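**Open day at Skanoneo, Clotcombe site: who went?**

---

**gearlash_tom**

Went to the Skanoneo open day at their Clotcombe building in June and figured I'd write it up while I still remember it. I was in the morning group. If anybody was in the afternoon group I'd like to hear if you saw the same things, because a guy in the parking lot told me his session ran different.

Format was: sign in, get a sticker, twenty minutes of slides in the front room, then you get walked through three stations. Station one was the old palletizing cell, which most of us have seen in one form or another. Station two was Indus, their mobile base. Station three was Obi, the two-armed one, and that's what I drove out for.

Indus was fine. It drove down a hallway, stopped for a person, waited, went around. It did this the same way every time they ran it. They say the current battery gets through a shift. I asked what a shift means and was told eight hours with a charge at lunch, so make of that what you will.

Obi was doing tabletop work. Teleoperated for part of it, running on its own for the rest, and they told you which was which. I give them credit for saying so.

Coffee was free. Parking was bad.

---

**pneumatic_pam**

What was it doing on the tabletop? Every one of these I've been to is a robot picking up a block and putting it in a bowl.

---

**gearlash_tom**

Household and office stuff on a table. Moving boxes, moving a bowl, handling a sheet of cardboard. No blocks.

The cardboard was the interesting one to me. Flat sheet on a carpeted table is a hard pick. There's nothing to get your fingers around. The operator had it put one hand on the sheet and drag it to the table edge, then grab it there. Took a few tries in my group.

---

**R_Delacourt77**

I was in the afternoon group so I can answer your question. We got Obi first and Indus last. No palletizing at all, they said the cell was down for a part.

On the cardboard, in our session it got the sheet on the first try and then dropped it on the second and third. So I'd call that even with yours.

I'll be the grump. I drove an hour and a half and saw a robot drop cardboard. I've got a suction cup on a 20 year old arm at work that picks corrugated all day long and never complains.

---

**pneumatic_pam**

Your suction cup doesn't pick up a bowl though.

---

**R_Delacourt77**

I don't need it to pick up a bowl. If I need a bowl picked up I'll put a different cup on it.

---

**lathe_and_let_live**

Does anyone have a number on cost? That's what I'd want out of an open day. I can watch videos at home.

---

**gearlash_tom**

They wouldn't give one. Somebody in my group asked twice. The answer was that Obi isn't for sale as a unit, it's "in pilots." The hand is a separate item and they said you could ask for a quote on that.

They did give run numbers in the slides. 3147 pick attempts logged on the soft and flat items since they started that part of the program. 636 of those were cardboard. I wrote both down. I did not write down a success rate because there wasn't one on the slide.

---

**R_Delacourt77**

That's the whole problem right there. Attempts with no success rate.

---

**kestrel_mn**

To be fair to them, I asked about that after the slides (morning group, I was the one in the green jacket). The woman presenting said they change the setup so often that one overall rate would mix too many different things together. She offered to go through the cardboard runs with me by setup, and she did, on her own laptop, for a good ten minutes. Some setups were decent and some were terrible. She didn't hide the terrible ones.

I've been to vendor days where you couldn't get that out of anybody.

---

**R_Delacourt77**

Then put it on the slide. If she has it by setup on a laptop she can put it on a slide by setup.

---

**kestrel_mn**

I don't disagree with that part.

---

**lathe_and_let_live**

How many people showed up? Trying to decide if the next one's worth getting there early.

---

**gearlash_tom**

Sign-in sheet was at 55 when I left and that was just the morning. They split us up for the stations, but it was still crowded around Obi. I'm not tall and I missed some of it. If you go, get yourself to the front at station three and skip the back half of the Indus run.

---

**pneumatic_pam**

How are the hands built? Tendons or motors in the fingers? And is it a full set of fingers or one of those three-finger deals?

---

**kestrel_mn**

Humanlike hand, thumb and fingers. I asked about the drive and got "we're not going into that today." They were pretty open about everything else, so I assume there's a patent in the works.

They quote 2000 hours between finger pad changes in their own lab. I'd guess a lot less if you have it dragging cardboard on carpet all day.

---

**R_Delacourt77**

Carpet on a work table. Why?

---

**kestrel_mn**

They said it keeps things from sliding when the hand comes down. It also made the cardboard harder to drag, so you get it coming and going.

---

**pneumatic_pam**

I'd put a hard top on it and call it a day. Nobody's packing bench has carpet.

---

**gearlash_tom**

Mine has an old yoga mat on it, for what it's worth. Keeps the machined faces from getting scratched.

---

**pneumatic_pam**

OK, that's fair. We use rubber.

---

**m_braten**

Hi all. A coworker sent me the link to this thread. I was the one with the laptop, so I'll answer what I can. Here is Obi's view of the table it works at, then my sign-off details so you know who is talking.
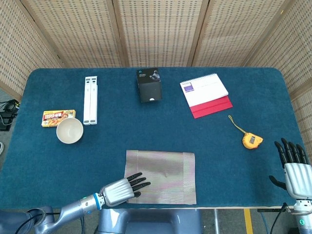 **Märta Bråten**
Demonstration Lead, Skanoneo (Clotcombe)

Going in the order people asked.

Success rates. R_Delacourt77 is right that it should be on a slide. I've split the cardboard runs by setup and will show them that way next time, including the bad ones.

Cardboard. The left hand is palm down over a corner of the sheet in that view, and the right is up next to the table. The basic approach is to press with one hand, move the sheet toward the edge, and take hold where there's room for the thumb underneath. Pressing too hard pins the sheet against the fabric. Pressing too lightly means the fingers skate. Most of our drops come after a good slide and a poor grip, and those are the ones both your groups saw.

Other items. We like a mix of shapes on the table. A bowl, a flat-lying box, an upright box, a desk calendar, a tape measure with a strap on it. The strap is harder than the tape measure. The calendar is harder than either, as the pages want to go one way and the cover wants to go the other.

Fabric. We've run a hard top too. The sheet slides easier and everything else slides easier with it, the bowl most of all. We'll probably bring both next time and let people pick.

Palletizing in the afternoon. A sensor failed at lunch. We had a spare, but it was the wrong connector. Sorry to the afternoon group.

Parking. I know.

---

**R_Delacourt77**

Appreciate you coming on here. I still think a suction cup beats it on cardboard.

---

**m_braten**

On cardboard by itself, it does. If all I had was corrugated sheets I'd use suction too.

---

**R_Delacourt77**

Well all right then.

---

**lathe_and_let_live**

@m_braten what does the quote on the hand look like, ballpark? I have a bench cell with an arm that's sitting idle two days out of five.

---

**m_braten**

I can't do prices on a forum, but message me the arm model and what you're handling and I'll get it to the right person. Tell me your wrist flange too, it saves a round of emails.

---

**pneumatic_pam**

Does the room divider stay up all the time? I'd think the light through those little holes would mess with the cameras.

---

**m_braten**

It goes up and down depending on what we're running. We had trouble early on with low sun from the window side. We run the overhead lights now and keep the shades down, and I haven't had a complaint out of the vision people in a while.

---

**kestrel_mn**

Do the operators feel anything through the gloves or is it all visual? I forgot to ask that.

---

**m_braten**

Mostly visual. There's a small buzz on contact but it doesn't tell you how hard you're pressing. The newer operators ignore it, and the experienced ones say they'd miss it. On the flat items I'd like real force feedback and we don't have it yet.

---

**gearlash_tom**

That would explain the pinning. The operator in our group kept backing off and coming down again.

Is there going to be another one of these? I'd go back for the hard top versus fabric.

---

**m_braten**

Planning on it, no date yet. I'll post in this thread when sign-up opens. Morning and afternoon will run the same stations in the same order.

---

**lathe_and_let_live**

Sent you a message with the flange info.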